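4.2 What people told us about sorting their stuff

I went into this part of the study expecting neat answers, and I didn't get them. We mailed 3534 short surveys to households in and near Idness and got 2463 back, which made me very happy (my coauthor Colton Carrier had bet on half that). The main question was simple: when you tidy a room, do you put things away by type, by color, or by where you last used them?

Most people said by type. Then we read their comments, and a lot of them described doing something else entirely – one person files batteries with birthday candles, as both come out at parties. 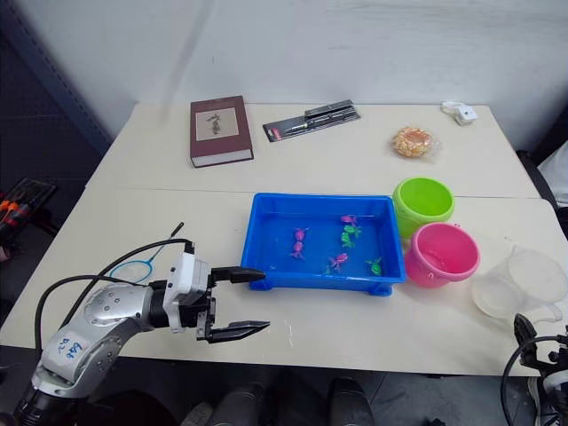
Age mattered less than I'd guessed. Renters and owners looked much the same too, but families with kids under six were far more likely to use one big catch-all tray or bin, and to empty it only when company was coming. I left out 114 surveys with the tidying page blank, and I kept the half-finished ones if that page was done.

Figure 3. A shared tray with small toys in two colors, pink and green. 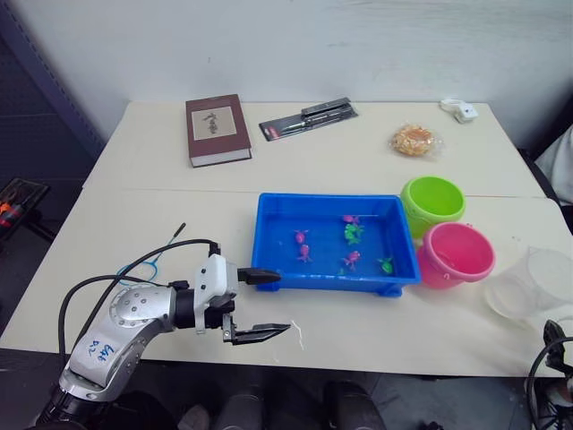

4.3 Follow-up calls

We phoned a small group again in January, mostly in the evening, and asked the same question in slightly different words. Plenty of them changed their answer.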